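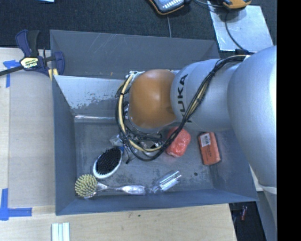 4.3 Comparing Two Grippers on the Same Bin

This section describes how to compare two grippers on one arm with the Clanis controller. The comparison is valid only if the bin, the objects and the arm program stay the same for both grippers. Select objects that differ in shape and surface, such as a hairbrush, a dish brush with a clear handle and a boxed item with a barcode label. Clear and glossy surfaces are harder for many cameras to detect and should be part of every trial set.

Before you begin

1. Clamp the bin to the table at its rim. Check that it does not shift when pushed by hand.
2. Mark the position of the bin on the table with tape.
3. Secure cables and hoses along the arm. Leave enough slack for the wrist to turn fully in both directions.

CAUTION: A cable loop that hangs below the wrist can catch on the bin wall or on an object. Move the arm through its full path at reduced speed before the first trial.

Running the comparison

4. Fit the first gripper and load its tool file in Brarkix.
5. Place the objects on the bin floor and save a reference view.
6. Run 17 pick attempts. Return each object to its place in the reference view after every attempt.
7. Record each attempt as a pick, a drop or a miss. A drop is any object released before it clears the rim.
8. Stop the arm, switch off power to the tool and fit the second gripper.
9. Load the matching tool file and repeat steps 5 to 7, using the first reference view.

NOTE: Tool files differ in length and weight settings. Running a gripper with the wrong file may cause contact with the bin floor.

If the controller reports a contact fault 2 times in one run, end the run and check the tool length – do not raise the force limit. Fault codes are listed in Appendix 2.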